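How to Set Gain on the Jendura USB Mixer

You need the mixer, one dynamic or condenser mic, an XLR cable and headphones.

1. Turn both faders and the gain knob all the way down. Plug the mic into channel 2. If it is a condenser, switch on phantom power and wait 25 seconds.

2. Sit four inches from the mic and talk at your normal level. Keep drinks off the desk - a paper cup set down near the stand makes a thump on the track.
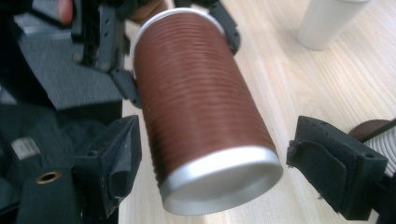 3. Raise the gain until the loudest words just touch yellow. If you see red, back off a little.

4. Bring the channel fader up to the zero mark, then set the headphone level last. Record a short test and play it back before you start the real take.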